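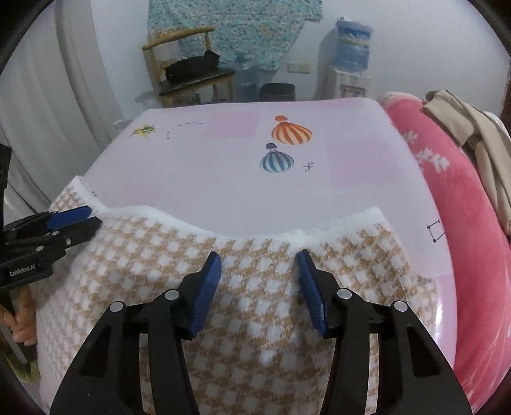 Ticket: Rain gauge on home weather station reads way low, then nothing
Opened by: Olumide Chukwu
Station: Plalell console, Sturen outdoor sensor set
Status: Solved (see last entry)

Opening post, 09/05/2021

Hi all! I've been running this station in the backyard since July and up to now it's been great. Temperature, humidity and wind all look right to me and match what the Dolan airport reports most of the time. The rain is another story.

We had a real soaker come through last night, thunder and everything, and the console gave me 0.11 inches. My neighbor's plain plastic tube had an inch and a quarter in it. The two gauges are maybe 60 feet apart, so I don't buy that it just rained harder over there (I know it can happen, but come on). Then this morning we got another shower and the console didn't move at all.

What I've done so far:

Changed the batteries in the outdoor unit. Console shows full signal.
Restarted the console. Lost my pressure history, thanks for that.
Checked that the rain units are set to inches.
Looked at the funnel from the ladder. Seemed clean.

Wind and temperature kept updating through all of it, so I figure the radio side is OK. Is this a dead sensor?

Update 1

Thanks for the quick answer. You asked for the firmware and it's 420. You also asked how far the sensor is from the console, and it's 18 paces plus one wall. I've got it on a pole clear of the garage roof, and the nearest tree is the maple behind the fence.

I did the test you suggested, where you take the funnel off and rock the little tipping bucket by hand. The console picked up every tip! The rain total climbed right away. So the switch and the magnet are fine and I'm feeling a lot better about my wallet.

Update 2

OK, did the slow pour. I measured out some 300 milliliters of water and let it drip into the funnel through a paper cup with a pinhole in it, like the help page says. It took forever. The water just sat there in the funnel and hardly any went down. By the end I had a nice little pond and the console had counted two tips.

So it's a clog, even though it looked clean from above. The hole at the bottom is tiny and it's got a screen over it, and I guess I never got my face close enough to see.

Update 3

Found it. I pulled the screen out and underneath there was a plug of mud and maple seed bits packed in with spider web, tight as a cork. I pushed it out with a toothpick from the bottom side (don't use wire, the support guy was firm on that) and rinsed the whole funnel with warm water and a drop of dish soap. There was web down by the bucket too, so I got that with a cotton swab.

While I had it apart I put a level on the base and it was leaning toward the fence. The pole must have settled. I shimmed it with two washers and now the bubble is in the middle.

Poured again, same amount, same cup. It went through nice and steady and the bucket clicked along the whole time. The console total came out within a couple hundredths of the number on the chart, and I'm happy with that.

Update 4, last one

Got rain overnight! Console says 0.64 and the neighbor's tube says 0.66. I'll take it.

One leftover question, if anybody's still reading. My uploads to the Flornano map still have the bad storm total in them plus all that fake rain from my pour tests, and it looks like I had a flood on a sunny afternoon. Support told me I can edit the daily total under Station, then History, then Rain, but only from the website and only for the past week. I fixed the pour day that way. For the storm I typed in the neighbor's number and put a note on it. If that's the wrong way to handle it, tell me and I'll blank it out.

You can close this one. I've put "check the funnel screen" on the kitchen calendar for the first of every month.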